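Monthly Floor Meeting, Returns and Repack
Kunness site, upstairs break room
Tuesday, 2:15 p.m.

Present: both repack shifts, receiving, the shift leads, the site manager, two people from maintenance, one representative from Cunovar. Dispatch sent apologies and then came in anyway for the cookies.

1. Minutes of the last meeting

Accepted with one correction. The July minutes said the staff "welcomed" the new sorting arm. Several people asked for "noted." Changed to "noted."

2. Matters arising

The second microwave has been replaced. The clock over bay four still runs fast, and the late shift has asked that it be left alone.

The request for padded mats at the hand-sorting benches is with purchasing. It was with purchasing in June too. The site manager will ask what it is doing there.

3. Sorting arm on line two: report from Cunovar

The Cunovar representative gave the figures for the month. The arm handled 2000 items on its best day and 775 on its worst, which was the day the Tatlı order came back. Tatlı makes soft toys, and the arm has opinions about soft toys. It drops them, or picks up two and books them as one, or lets go of one halfway and carries on to the bin with great confidence.

Boxed goods are going well. Receiving confirmed that they have stopped checking boxed goods twice and now check them once, quickly.

The representative said the trouble with plush is that no two come back in the same shape. A person on the repack bench said she could have told them that in the spring. It was agreed that she did tell them in the spring, and that it is in the minutes.

4. Teaching by hand

Most of the meeting went on this item.

For the last five weeks, people from repack have taken turns at the teaching table with the hand-held grippers. The job is to pick up toys, move them in and out of the trays and generally do by hand what the arm is meant to do later, using its kind of fingers in place of your own. Cunovar collects the recordings. The total stands at 1022 usable runs, with 136 thrown out. The representative was asked what makes a run unusable and said mostly speed. Experienced packers go too fast. There was some quiet satisfaction around the table at this.

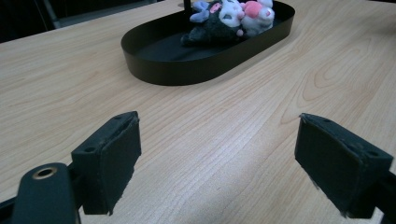

Teaching table: gripper open, two plush toys at the far side of the tray.

Points raised by those who have done a turn:

The gripper is fine for ten minutes and heavy after forty. Sessions are booked at an hour. Asked why an hour, the representative said that was how the calendar software divided things. Sessions will now be 30 minutes with a proper break between, and the calendar software will have to cope.

The pads on the fingers wear. Maintenance can change them but wants a supply kept on site, so that they do not have to write to Cunovar each time and receive a survey about the experience.

Toys that end up against the wall of a tray are the hardest. Everyone has a private method. One person nudges with the left finger first, one comes straight down from above, and one talks to it. The representative was very interested in the first two and asked for as many examples of each as people could stand to make.

Left-handed staff find the current position of the tray awkward. The tray can be moved. It had been assumed by all parties that it could not, for reasons no one could produce.

5. What happens to the bench jobs

Raised by the early shift, who asked that it be recorded as its own item and kept out of any other business.

The question was put plainly: are we training the thing that replaces us? The site manager said no positions on the repack bench will be cut this year as a result of line two. Asked about next year, the site manager said next year had not been planned. Asked whether that was a good sign, the site manager said it was a sign that next year had not been planned.

The following was then agreed, after a longer discussion than these minutes can do justice to:

Teaching is voluntary. Anyone who prefers to stay on the bench stays on the bench, and it is not to come up in reviews.

Time at the teaching table counts as skilled work and will be paid at the shift lead rate for the hours done. The site manager will confirm in writing before the next rota goes up. Late shift asked what would happen if the writing did not arrive. In that case the grippers stay in their case.

Any change in head count on repack comes to this meeting before it goes to anyone's inbox.

A member of the late shift said that her actual job has changed already and that this should be written down. She used to sort. Now she spends half the shift walking to line two to fetch what the arm has dropped, putting it back, and pressing the green button. She does not mind the walking. She minds that her daily count has gone down while the arm's has gone up, when a fair number of the arm's were hers. Receiving agreed that this was so. Cunovar will separate assisted picks from unassisted picks in the figures. The representative warned that this would make the monthly total look worse. The meeting said it could live with that.

Two people spoke up for the arm. Heavy cartons no longer come down the line at shoulder height, and one of the two has not needed the heat pack from the first aid cupboard in weeks. The other likes it because it does not play the radio.

6. Noise and lights

The arm's warning beeper sounds every time someone passes the yellow line, including when they pass it to go to the restroom. Staff have begun going the long way through dispatch. Dispatch has noticed. Maintenance will move the sensor or the line, whichever is cheaper.

The light over the teaching table shines on the tabletop and people find it tiring. Maintenance suggested a matte cloth. Cunovar asked that the surface not be changed without warning, as the recordings are supposed to match from week to week. A different bulb will be tried first. Cunovar will be told about the bulb.

7. Clallen software update

The Clallen stock system will be updated before the end of the month. After the update, returns marked by the arm will show the letter R and those marked by hand will show the letter H. It was pointed out that H already means "hold." It was further pointed out that R already means "reject." The site manager has been asked to phone Clallen and to be firm.

Until this is settled, keep using the paper sheets. There is a pen on a string again. Please leave it on the string.

8. Name of the arm

The suggestion box held eleven slips on this subject, four of which can be read aloud. No decision. The representative mentioned that at other sites the staff grow attached once a name is chosen. The early shift asked to have the item put off indefinitely.

9. Any other business

The toys used for teaching came out of the Tatlı returns and still have to go back into stock or be written off. Repack would prefer that they be written off, and has made some plans for the windowsill. The site manager will look into it.

The bench chairs are being borrowed for the teaching table and are not coming back. Two more chairs will be ordered through purchasing, where they can keep the mats company.

Someone asked whether the arm gets a line on the holiday rota. It does not. It will be switched off for the holiday along with the heating.

Actions

Site manager: written confirmation of the pay rate; call to Clallen; mats and chairs; decision on the toys.
Cunovar: assisted and unassisted picks shown separately; box of spare finger pads; half-hour sessions; tray position for left-handed staff.
Maintenance: beeper; bulb over the teaching table.
Late shift: list of the places where dropped items end up, to be passed to Cunovar. Under the conveyor counts as one place.

Next meeting the same time next month, break room. Dispatch to bring their own cookies.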